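Groltero Computer Drop-Off: Frequently Asked Questions

Last updated 2025-04-26

What do you take?
Desktop computers, laptops, keyboards, mice, cables and flat monitors up to 27 inches. Desktops can be complete or missing parts. We do not take printers, tube monitors or anything with a cracked battery.

Where do I bring it?
The counter at the Bistasmont building, side entrance. Ring the bell if the door is locked. There is a cart inside for heavy towers.

Does it cost anything?
Desktops and laptops are free. Monitors are $13 each, which goes to the recycler.

Should I take the hard drive out first?
You can, and many people do. Shut the computer down, unplug it, and open the side panel. In most towers the drives sit in a metal cage near one corner of the case. Some cages hold the drive with screws. Others have a plastic latch or rails, and the drive slides out once the latch is released. Unplug the data cable and the power cable from the drive before you pull on it. If you leave the drive in, we remove it and wipe or shred it. Ask for a receipt at the counter if you need one for work.

Can I keep the memory and donate the rest?
Yes. Push down the clips at the ends of the slot and the module will lift up. A tower with empty memory slots is still useful to us. Please leave the processor where it is – bent pins and scraped sockets are the most common damage we see.

What about the power supply?
Leave it in the case, and do not open it. The label on the supply tells us the wattage and which connectors it has, so please don't peel it off.

The inside is full of dust. Do I need to clean it?
No. We blow out every case before we test it.

My tower is very old. Is it worth bringing in?
Bring it. If the board works and the machine can run a current system, we refurbish it. If not, we keep the parts we can use and the steel goes to scrap. Last year we took in 2,764 items and sent 212 finished desktops to homes and schools.

Can I get my computer back if I change my mind?
Only on the same day. After that it may already be in pieces.

How long does a refurbished desktop take?
The wait is around 40 days right now. Put your name on the list at the counter. Gangadharan Chacko handles requests from schools.

Can I learn to do this work?
Yes. Vignesh Subramaniam teaches a beginner bench class, and the next one starts in May. You will open a tower, name the parts, and put it back together. Tools are provided – wear closed shoes and leave bracelets at home. 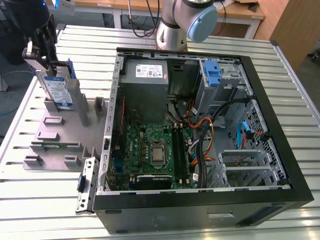
A desktop tower with the side panel off. The two memory slots are empty, and the drive cage has a blue latch.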